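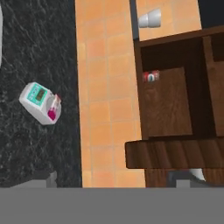

Ticket: Sim kitchen, wrist-view policy, success rate stuck on "pick up can"
Project: Grultus
Opened by: Yatziri Ochoa
Assigned to: Getsemaní Bautista
Status: Resolved (one follow-up open, see bottom)

Yatziri, opening the ticket

The randomized-kitchen policy has stopped improving on the can task. I trained on 1,195 simulated demos and evaluated on 100 fresh layouts, and it succeeds on 50. The cup task, same training run, same wrist view, gets 84. I expected the can to be the easy one! It's bright red, it's the same mesh every time, and the grasp is simple.

What I've ruled out so far:
- Checkpoint choice. The last four checkpoints are within two successes of each other.
- Can scale. Matches the gripper opening with room to spare.
- Physics step. Halved it, no change.
- Instruction text. Swapped "can" for "soda can" and got the same number.

The failures mostly look alike. The arm heads for the right area, slows down, hovers, then drifts off toward whatever else is in view. I have the rollouts saved under the Estdale run folder if anyone wants to scrub through them.

Getsemaní, first reply

Love this one, thank you for the clean numbers. Can you split the 100 layouts by how the can is lying at the start? Upright or on its side. My hunch is that our spawner drops objects from a little height and lets them settle, so plenty of them end up tipped over, while the scripted expert that made the demos may have quietly skipped those.

Yatziri

Split done. Upright: 46 out of 52. On its side: 4 out of 48. Wow. That's the whole problem in two lines.

I looked at the demo set too. Of the 1,195 demos, 298 start with the can on its side, so the expert didn't skip them. There's plenty of data. I'm a little stumped now.

Getsemaní

Great, that kills my first idea and leaves a better one. Could you check what the expert does in those 298? Plot the wrist angle at the moment the fingers close.

Yatziri

Plotted. It's two clumps. In one the wrist lines up so the fingers close across the can's body. In the other it's turned half a rotation from there, which is the same grasp with left and right fingers swapped. The expert picks whichever its planner finds first, so for the same starting view you can get either.

And our policy head predicts one mean action. So it's averaging them! Halfway between the two clumps is a wrist angle where the fingers would close along the can's length, and they don't open that wide. I went back to the rollouts and the hover angle sits right in that gap.

Getsemaní

Yes!! That's textbook averaging, and I'm delighted you can see it so clearly in the plot. It explains the cup too, I think. The expert's cup grasp always goes for the rim with a fixed finger order, so there's only one answer to learn, tipped over or not.

Two things to try, in this order:

1. Relabel. For each side-lying demo, flip the wrist target into the half rotation nearest the starting wrist angle, then replay in sim to get the new images and actions. Throw away any replay that fails.
2. Leave the data alone and swap the head for the mixture one from Jillura, with two components.

Please keep the 100 eval layouts frozen for both. Same seeds, same start poses. Otherwise we won't know what we're looking at.

Yatziri

Option 1 is finished. Relabeling was quick, the replay ran overnight. 11 replays failed (the arm clips a cabinet edge after the flip) and I dropped them.

Result on the frozen layouts: upright 47 out of 52, on its side 37 out of 48. That's 84 total, up from 50. The hovering is gone in every rollout I watched.

Getsemaní

That is a lovely jump. What do the 11 remaining side-lying misses look like? Is it clutter?

Yatziri

Mostly, yes. Seven of them have the can leaning against a cabinet panel or tucked in a corner where one finger can't get past. The policy goes for it anyway and bumps the wood. The other four I'd call plain imprecision, a fingertip lands on the end of the can and it rolls.

Option 2 finished this morning, same frozen layouts, original data: upright 45, on its side 35. So 80. Nearly as good with no relabeling at all, which surprised me. It does sometimes switch components mid-approach, and you can see the wrist twitch.

Getsemaní

Fix for the twitch: sample the component once at the start of the approach and hold it until the fingers close. It's a flag in the config, hold_component, and it's off by default.

Yatziri

Turned it on, no retraining. Upright 46, on its side 39. Total 85. No twitching!

I'd like to go with the mixture head for the shared config. One extra success is noise on 100 layouts, so I'm not claiming it beats relabeling. I prefer it for the next objects, where working out the symmetric grasps by hand would be a pain. A box has more of them than a can does, and bottles with handles are going to be their own adventure.

Getsemaní

Agreed. Merged on 21st March. Please add the finger-angle plot to the Carrillo notes page, with both clumps and the hover angle marked, so the next person who sees an arm hovering over a can checks that first.

Resolution

Cause: two equivalent wrist angles in the expert demos for side-lying cans, averaged by a single-mean action head.
Change: two-component mixture head, hold_component set to true.
Eval: 85 of 100 frozen layouts, up from 50.
Data: original demo set unchanged. Relabeled set kept next to it, not used by default.

Follow-up still open

Cans leaning against cabinet panels. Yatziri is going to try adding a nudge step to the expert, pushing the can clear before grasping, and will open a separate ticket once there are enough demos to train on.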